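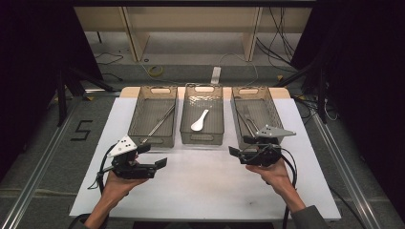

Sorting the cutlery (or, how I lost a whole afternoon to spoons)

Print this item | E-mail to a friend

I promised last month I'd write something about the drawers, so here goes. A few of you asked after I complained at length over coffee, and Dörte Diekmann has been at me ever since to put it in the newsletter so she can stop repeating my advice second-hand and getting it wrong.

The trouble with our cutlery drawer was that it had one of those moulded trays with five slots, made for a household that owns knives, forks, two sizes of spoon and nothing else. We own skewers. We own chopsticks, soup spoons, a crab pick, three pastry forks from my aunt and a thing I think is for olives. All of that used to live in the long slot down the side, in a heap, and every time I opened the drawer something rolled to the back and jammed it.

So out came the tray, and in came small plastic baskets! I'm a bit of a convert, as you can tell. The ones I like are the see-through smoky sort, a greyish brown, low in the walls, with an oval cutout at each short end so you can hook a finger in and lift the whole thing out to the table. Being able to see what's inside from the side is the part I didn't know I wanted. Even a fork shows up a little through the tint, which saves a lot of lifting and peering.

My first go was a disaster. I sorted by size, which sounds sensible and meant the teaspoons ended up in with the cake forks, and my husband put everything back wherever he fancied for a week. Second go, I sorted by what you'd be eating. Soup things in one. Forks in another. Long skinny things in a third, laid on the diagonal, as most of them won't fit straight. I gave the white china soup spoons a basket entirely to themselves, mostly so they don't get knocked about by the metal (I've chipped two already this year and I'm still cross about it).

If you're going to have a crack at it, do the sorting on a table and not over the drawer. Wipe the table, line up your empty baskets along the far side, and put one single item in each to start with. That's your label. Anyone walking past can see where the forks go because there's a fork in there, and you don't need stickers or a lecture. Then tip the rest out in front of you and work through it. Whatever doesn't belong with any of your starters goes in a bowl, and you deal with the bowl last, with a cuppa.

Do measure the drawer first. I didn't, and the baskets I'd set my heart on (from the Grolline range, lovely colour) stood 7 millimetres too tall for the top drawer. They've gone into the second drawer with the tea towels, where they've been perfectly happy, but I did have to go back for a lower set. Check the height at the front lip as well as inside, as ours has a little rail that catches. And take the handles into account if you're after the kind that stick out. Mine are cut into the ends so they don't add anything.

A word on cleaning. The baskets with a bit of pattern or little holes in the sides collect crumbs in the corners, how they get there I couldn't tell you. A soft toothbrush and warm soapy water does it. I wouldn't put the thin ones through the dishwasher; one of mine came out the shape of a canoe.

Dörte has gone further than me, naturally. She's done her sewing drawers, her bathroom cupboard and the whole of the hall table, and reckons she found 94 rubber bands in the process. She kept them. She has given them a basket.

I've still got the big utensil jar by the stove to face up to, and the drawer below that, where the batteries and birthday candles live. I might leave that until the weather cools down. In the meantime I've got four of the too-wide baskets going spare, same smoky colour, clean and not at all canoe-shaped. First in gets them. Drop me a line or grab me at the next morning tea, and if anybody can tell me what the olive thing is really for, bring that along too.

And thank you to whoever left the bag of lemons on our front step in February. I never did find out who it was, and the marmalade's nearly gone!

Print this item | E-mail to a friend
Shared 7 times | 3 comments

Recent items
Lemon marmalade, the slow way
Which tea towels dry anything?
Swap table: jars, lids and one Lombardi saucepan
What fits under a low bed
Notes from the February morning tea
Labelling the pantry without a label maker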